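Filed under: Servers & Infrastructure > Configuration Management
Print this thread | E-mail to a friend

Moving 86 boxes off hand-rolled scripts: talk me down or cheer me on

ferrous_mule
We run 86 servers for a regional parts distributor, and every one of them was set up by a person having a slightly different afternoon. The setup lives in a folder of shell scripts named things like final_setup, final_setup_new and use_this_one. I have been told to pick a real config management tool by the end of January. The finalists are Plurley, which the Sulmont office already uses, and something agentless that I can explain to my boss in one elevator ride. Opinions, please. I know you have them.

tapeworm_dan
Plurley. The agent checks in on a timer, fixes whatever drifted, and writes it in a log you will never read. We've had it at Dal Bello through two data center moves. The learning curve is real, but so is the one on your folder of scripts, and only one of those has a manual.

okra
Strong disagree. You have 86 servers. Plurley makes sense at 4000. At your size you'll spend half your week babysitting the master and the other half renewing certificates for the master. Push your changes over SSH, keep the playbooks in git, go home at five.

tapeworm_dan
I go home at five.

okra
Your status page says otherwise, Dan.

ferrous_mule
Lovely to see everyone getting along. Some detail, as it probably matters: 7 of the boxes are on an OS release so old that the vendor's support page redirects to the vendor's careers page. They print the shipping labels. If they stop, I hear about it from people I've never met. Can either approach cope with those, or do I leave them alone and light a candle?
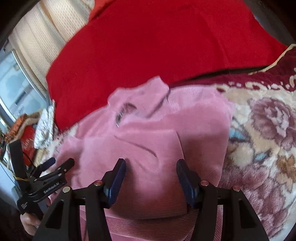 Sandro Sartori wrote that he had the same split at the Divville warehouse and ended up leaving the old machines out of it entirely. He put them in their own group, wrote down every package and config file on them by hand, and set the tool to report differences without changing anything. It reported plenty. Two of the machines had been mailing their error logs to an address that bounced, and the bounces were going into the error logs.

ferrous_mule
I checked. Ours do that too.

okra
Report-only is the right call for the old ones. You will need a Python on them that isn't a museum piece, or you fall back to raw commands. Raw commands are ugly but they work, and you're coming from use_this_one, so I don't think ugly will be a shock.

tapeworm_dan
Or an older Plurley agent, which still builds on that stuff if you pin the version. Do dry runs for a couple of weeks. Start with the time settings and the user accounts — boring, same everywhere, easy to back out. Leave the firewall for last. Ask me how I know.

pennywhistle
How do you know?

tapeworm_dan
I locked myself out of a whole rack at 4 p.m. with a rule that was, technically, very secure.

okra
So, not home at five.

ferrous_mule
OK, where I've landed: agentless for the newer machines, report-only on the label printers, and Sulmont can keep Plurley until somebody above me notices we have two tools. First playbook is user accounts. It has already found a login for a guy who retired before I was hired, and he has sudo everywhere.

pennywhistle
Does he want a job?

okra
Post your inventory layout before you write the second playbook. Group by what the box does, not by which building it's in. Everybody does it by building and then somebody moves the building.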